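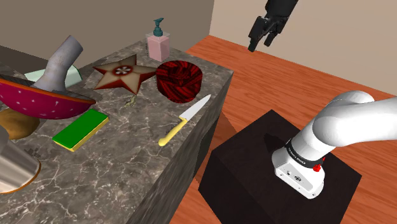 Relport Makerspace – Automation Group

How to try out the Goresier kitchen simulation kit before you pay for it

Last updated 25 February 2022

Goresier sells a simulated kitchen for people who want to teach a robot arm to tidy, sort and fetch. The sales page says you can go "from download to working policy in an afternoon." We took the trial version and spent a good deal more than an afternoon on it. What follows is the order we would do things in if we had to start over, with notes on where the claims and the software part ways.

The full license is $2,178 a year. The trial lets you save 300 episodes and then stops saving, without a warning. Plan around that.

What you need

A desktop with a decent graphics card. The kit opened on our older laptop but ran so slowly that teleoperation was pointless.
A controller. The keyboard works, badly.
The Sulley plugin, if you want your recordings in a format other tools can read. It is a separate download and the installer doesn't mention it.
A notebook. The kit's own log leaves out more than it keeps.

Step 1. Install, then turn off the demo scene

The installer drops you straight into a demo where one block sits in the middle of a bare table. Everything looks great there. Close it. A block on a bare table tells you nothing about how the arm copes with a counter full of stuff, and that is what the kit is sold for.

Go to Scenes, choose Kitchen, and set Clutter to High. You should get a marble counter with a mix of objects on it. Ours came up with a soap dispenser, a sponge, a knife, a dotted bowl lying at a tilt, a pot and several smaller items. The white arm stands beside the counter on a dark block on the floor.

Step 2. Look before you move anything

Orbit the camera all the way around and pick out the objects you can name without help. The sponge is easy, green on top and yellow underneath. The brown lump in front of the bowl could be a potato or a bread roll. The round red thing near the soap dispenser could be yarn, and we argued for a while over whether the star was meant to be fruit.

This matters if you plan to write text instructions for your episodes. "Pick up the potato" is a bad label if half your group sees bread. Open the object list, check what the kit calls each item, and decide on your own names before you record a single episode. Changing labels later means editing them one at a time.

Step 3. Fix the starting state

By default, objects are dropped onto the counter from a small height at every reset. Goresier calls this "natural variation." We call it a bowl that sometimes settles on its side. Some of that is useful, but you can't compare two runs if the layout changes under you.

Open Reset Options and tick Lock Seed. Reset 3 times and check that you get the same layout each time. If you don't, restart the program with the seed already locked. That cured it for us.

Step 4. Start with the sponge

Pick something with flat sides that sits clear of its neighbors. Bring the gripper in from above with the fingers pointing down, line them up with the short side of the sponge, and lower slowly. The documentation says the sponge is soft. In our trial it behaved like a brick, so don't expect a grasp learned here to carry over to a real one.

Record 8 clean attempts and watch them all back. If the sponge slides before the fingers close, lower the approach speed. Leave the friction setting alone for now. Turning it up makes nearly every grasp work, and I suspect the promo video had it turned up.

Step 5. Move on to something awkward

Now try the knife. It lies flat, the handle is thin, and there is very little to get hold of. Our success rate fell off a cliff at this point. The fingers kept pushing into the marble, and the program counted several of those as completed grasps.

So check the success counter by hand. It seems to go by finger closure and not much else – you can close on thin air and score a point.

Step 6. Export and check

Run the export through the Sulley plugin and open the result in a viewer that didn't come from Goresier. Look for missing frames at the start of each episode. We had them in most of ours until we switched off the preview window.

Should you buy it?

For a club, I wouldn't yet. The rendering is good, the arm moves smoothly, and the cluttered counter is a fair test of whether your approach copes with mess. The physics and the scoring are the weak parts, and those are what you'd be paying for. We also looked at Dreßler, which is plainer and has fewer objects, but its counter only scored a grasp when the object left the surface.

If you do go ahead, use up the trial first, and save your exports somewhere outside the program folder. The uninstaller deletes it.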